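Galerie: Wie uns der Greifer die Backen zerlegt hat

Startseite > Werkstatt > Galerie > Fehler und Pannen

Willkommen auf der Pannenseite, unserer heimlichen Lieblingsseite! Wer mit Greifern arbeitet, sammelt Fehler, und wir finden, die gehören genauso ins Netz wie die gelungenen Läufe. Diesmal geht es um Skekis, unseren handgeführten Greifer mit zwei Fingern, und um einen Belag, der sich am Rand gelöst hat. Gemerkt haben wir das erst, als die Griffe schon seit Tagen seltsam aussahen.

Kurz zur Vorgeschichte: Im Februar haben wir bei Fimel in Skenerberg die Backen neu belegt. Der alte Belag war glatt geworden, kleine Teile rutschten weg, also kam ein griffigerer drauf. Lief wunderbar! Wir haben gleich eine Serie mit 800 Griffen angesetzt, alles am Tisch, alles von Hand geführt, mit leichten Gegenständen, wie man sie in jeder Schublade findet.

Die ersten 200 Griffe waren eine Freude. Danach wurde es komisch. Flache Sachen kamen schief hoch, ein Löffel drehte sich beim Anheben jedes Mal ein Stück weiter, und einmal blieb ein Stück Karton einfach an der Backe hängen, obwohl der Greifer längst wieder offen war. Wir haben zuerst die Federn verdächtigt, dann die Gelenke, dann uns selbst (zu schnell losgelassen, zu flach angesetzt, das Übliche).
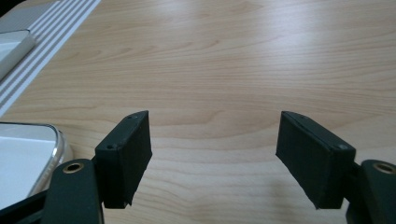
Auf die Unterkante sind wir erst gekommen, als jemand mit dem Fingernagel darüberfuhr und hängen blieb. Genau dort setzt der Finger zuerst auf, wenn man etwas Flaches vom Tisch nehmen will. Jedes Aufsetzen schiebt den Belag ein kleines bisschen nach oben, und irgendwann greift der Rand unregelmäßig: an einer Stelle viel Reibung, daneben fast keine. Bei dicken Teilen merkt man davon nichts, die sitzen höher in der Backe. Bei einem Löffel merkt man es sofort - wenn man weiß, wonach man sucht.

Wir haben die Serie daraufhin angehalten und 14 auffällige Griffe noch einmal in Ruhe durchgesehen. Das Muster war so klar, dass wir laut lachen mussten: durchweg flache Gegenstände, durchweg weit unten gegriffen. Die Federn haben wir trotzdem ausgebaut und gemessen. Sie waren völlig in Ordnung, Entschuldigung, liebe Federn.

Ein Wort zur Sicherheit, denn das hätten wir früher ernst nehmen sollen. Ein Gegenstand, der sich im Griff dreht, ist bei einem Löffel lustig und bei einer Schere überhaupt nicht. Scheren und Schraubendreher standen für den zweiten Teil der Serie auf der Liste. Die haben wir erst einmal gestrichen, bis der neue Belag sich bewährt hat. Und wer am Greifer hantiert, hält die freie Hand jetzt neben dem Tisch und greift nicht mehr nach, wenn etwas rutscht. Lieber fallen lassen!

Für den nächsten Belag probieren wir 2 Varianten aus. Bei der einen wird das Material um die Unterkante herumgezogen und hinten verklebt, bei der anderen endet es ein Stück über der Kante, sodass beim Aufsetzen nur der blanke Finger den Tisch berührt. Die Kollegen von Gosling schwören auf die zweite Lösung, wir tippen auf die erste. Eine kleine Wette läuft, der Einsatz ist Kuchen.

Neu in der Checkliste vor jeder Serie:
Unterkanten beider Backen mit dem Finger abfahren
Schrauben oben an den Backen auf festen Sitz prüfen
Drei Probegriffe mit dem Löffel, er muss gerade hochkommen

Falls ihr ähnliche Greifer benutzt und einen Kleber kennt, der so etwas länger mitmacht, schreibt uns bitte über das Kontaktformular. Wir freuen uns wirklich über jeden Tipp, auch über die verrückten.

Letzte Änderung dieser Seite: 11. September
Zurück zur Übersicht | Nächste Galerie: Kabelsalat am Drehtisch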